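Robot Hands Club: Questions We Get a Lot

Hi! I run the Sunday sessions of the Starnon robot club, and I answer most of the email, so I finally typed up the replies I keep sending.

Do I need to know how to code?
Nope. About half of our people had never written a line when they joined. The first few weeks are all hands-on anyway, and you can pick up the coding from whoever is sitting next to you (we're a talkative bunch).

How old do I have to be?
Sixteen for the regular sessions. Younger kids are welcome at the December open house, as long as a grown-up stays with them.

What does it cost?
Dues are $45 a term. That covers parts, printing and the snack shelf. If that's a problem, write to me and we'll sort something out, no forms.

What's the project this year?
Tidying up! We're entering the Grirngate Challenge, where a robot has to clear a messy table on its own. To teach it, we do the job ourselves first with hand-held grippers, over and over, and save every try. Our goal is 3,000 tries before the spring round. Last I looked we had 400, so yes, please come help.

What kind of stuff do you pick up?
Small everyday things, mostly packaging. I love boxes because they have flat sides and you can practice lining up both fingers before you squeeze.
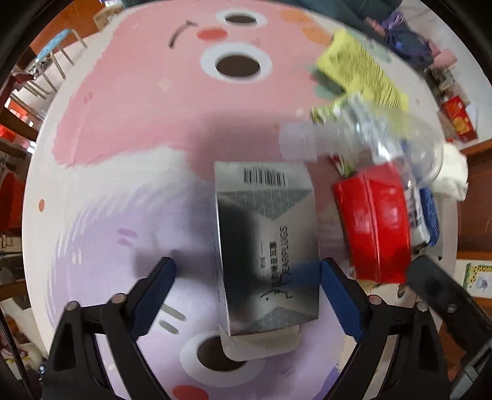
Shiny things are my pet topic, so forgive me if I go on a bit. A robot that learns from video has to cope with reflections, and a silver earplug box like this one goes from bright on one side to dark and blurry on the other. Add a clear bottle and a glossy red packet right next to it and you've got a properly hard table! Start with the box if you're new, and go slowly.

Can I bring things from home?
Please do! Clean and empty, no glass, nothing sharp.

Who do I talk to about the Vainio build team?
That's Ville Mäkelä. He takes up to 6 new people a term, and you should do a month of regular sessions first.

Where do you meet?
Upstairs at Indirska, from 2 p.m. The side door sticks, so push hard.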